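How to label and store a small family collection

Start with the paper. Most households that have inherited a collection own more letters, programs and clippings than objects, and the paper is what suffers first. Wash and dry your hands, clear a table, and keep drinks in another room.

1. Make a list before you move anything. Give each item a number in the order you pick it up. Write the number, a short title, where it came from and what condition it is in. A spreadsheet is fine, and so is a notebook. For the Griffiths letters I used the family name, then the year, then a running number, and I wish I had left out the year. Half of the letters turned out to be undated and had to be renumbered in June.

2. Take out the metal. Paper clips and pins rust and leave brown marks. Slide a strip of thin plastic under the clip on both sides before you lift it. Leave staples in if the paper tears easily.

3. Unfold what will unfold. A letter that resists should stay folded until someone with training has looked at it. Flatten the others under a clean board for 2 days.

4. Mark the item in pencil. Use a soft pencil on the back, lower left corner, and press lightly. Do the writing on a hard surface with nothing underneath. For textiles, write the number on cotton tape and sew it on with two loose stitches. For medals and badges, use a tie-on tag.
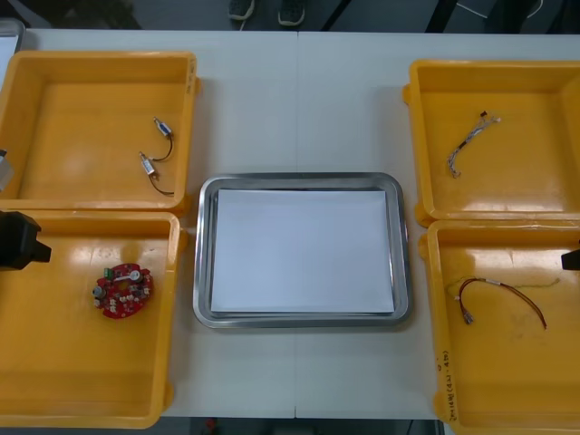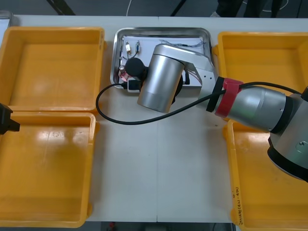
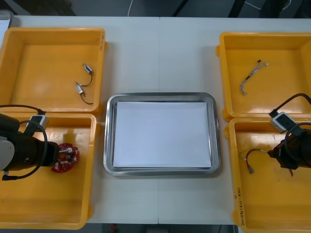

Radek Paulík wrote in to disagree with the part about pencil. He puts the number on the folder only and leaves the letter itself alone, and says that in a collection of 27 folders he has not yet mixed up two. That works if one person handles everything. Once cousins start borrowing things, I would want the number on the sheet.

5. Choose the folders and boxes. Buy acid-free, and check that the box is a little larger than the folder. I have used Femeck folders and Bostard boxes together and the lids close properly. Put no more than 6 letters in a folder.

6. Pick the shelf. An inside closet on a main floor is better than an attic or a basement. Keep the lowest box well off the floor and away from pipes.

7. Write down the stories. Names on the back of a photograph are worth more than a good box. Sit with the oldest relative who is willing, go through the list, and add what you hear to the notes column with the speaker's initials.

Check the boxes once a year for insects and damp.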